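Leltness Auction Rooms
Intake Inspection Checklist: Boxed Silver Flatware
Last updated: April 2020

1. Hallmarks legible on each piece. Yes. Comment: Two forks rubbed.
2. Weight recorded without box. Yes, 291 grams.
3. Box hinge and clasp sound. No. Comment: Clasp bent. Note in listing.
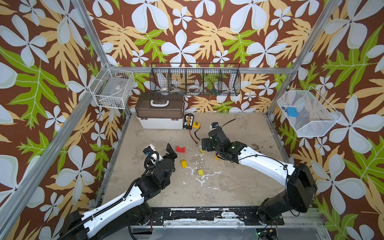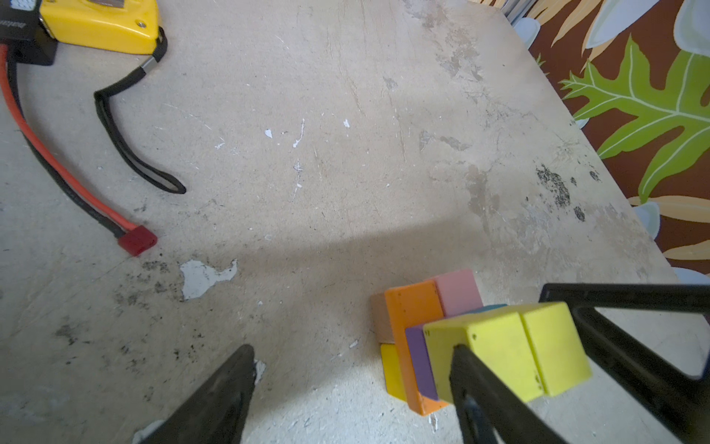 4. Lining free of moth and stains. Yes.
5. Lot tag 160 tied to box. Pending.
6. Polish residue removed. Comment: Return to Huledier bench.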